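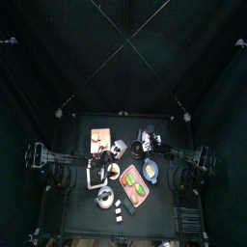 Avocado halves on a pink tray, with the toaster and pan behind.

Arif Yeoh has opinions about breakfast, and most of them concern trays. "A plate is a commitment," he says. "A tray you can rearrange." He has owned 11 of them since January and regrets 2.

The toaster stays beside the cutting board – "toast shouldn't travel" – and the pan sits next to that. Does he ever cook anything complicated?

"I halved the avocados," he says. "What more do you people want before nine?"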